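Setting up your Rumarell fruit basket

4. Tip the fruit out of its bag and give each piece a quick wipe with a soft cloth. I skip the soap on mine (it took the shine off a lemon once, and I'm still annoyed).

5. Start at the back of the basket. I like the lemon and mango side by side there, with a red apple in the corner.

6. Put the big yellow apple in the middle with the green pepper next to it, then tuck the grapes into whatever gap you've got left.

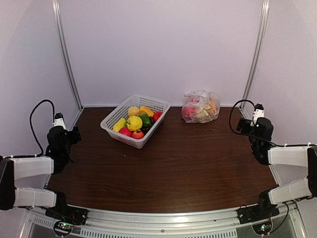 7. Save the pear for last and lean it on the rim. I fussed with mine for ages, so don't worry if it rolls over the first few times!

Note: Leftover pieces can stay in the bag with a knot in the top. Mine lives right by the basket so I can swap things in November.

Caution: It's all fake, but it fools kids and dogs. Keep the grapes out of their reach.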